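Publish the Garkard inspection logs

The cease-fire between Luik and Drolturska has held for 12 weeks, and both governments treat that as proof that the monitoring system works. It is weak evidence. The agreement provides for 4 inspection posts along the line. Only 2 are staffed at night, and the post at Garkard, which covers the main road, files its reports in a format that neither side has agreed to release.

In April the monitors recorded 43 violations. The public summary gives that total and nothing else. A rifle shot and a mortar round count the same. So does a truck that crossed without papers. A reader cannot tell whether the line is getting quieter or more dangerous, and neither can the lawmakers who will vote on renewing the mandate.

The usual objection is that detailed logs would expose the monitors' positions. A delay of two weeks would deal with most of that risk. Location could be given by district, with weapon type and time of day listed separately.
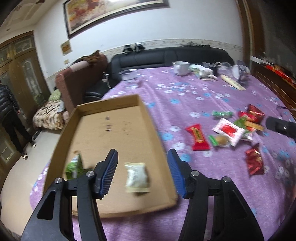
Opinion | By the Vuvard editorial desk | 31 August 2026

The mandate should be renewed on condition that the logs are published in this form, starting with Garkard.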